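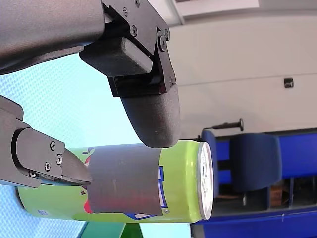 Lime green can, with gray tape around the middle.

Padholm sorts drink cans by hand before they go into trays. The packing lead, interviewed on Thursday, June 7, 2018, began with the tape. "A bare can is slick," the lead said. "One wrap of matte tape at the middle gives you something to hold." The strip covers part of the printing, and the lead does not mind that.

Trays are shallow, with slightly sloped walls. Cans of different heights may share one, standing up, lids on top. 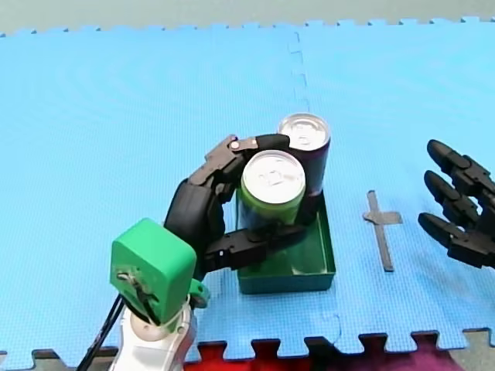
Grumon disagrees on mixed heights, and told us that a tall can beside a short one makes stacking the trays harder. The lead accepts the point for storage. "For a tray that stays on the table, it makes no difference."

The work surface is light blue and textured. It was bought in December and has been through roughly 300 sessions. 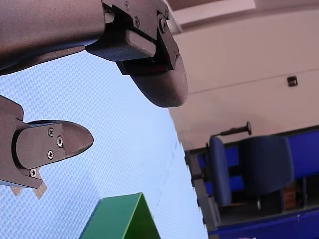
Smudges get wiped off at the end of the day, with water only. Solvent dulls the texture — the lead tried it once, on a corner.

Positions are marked in beige tape, two strips crossed in an X.
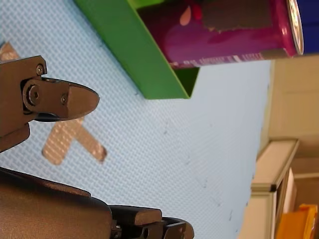 Strips are replaced when the ends fray too far. "I have changed 13," the lead said. "The next roll is on order."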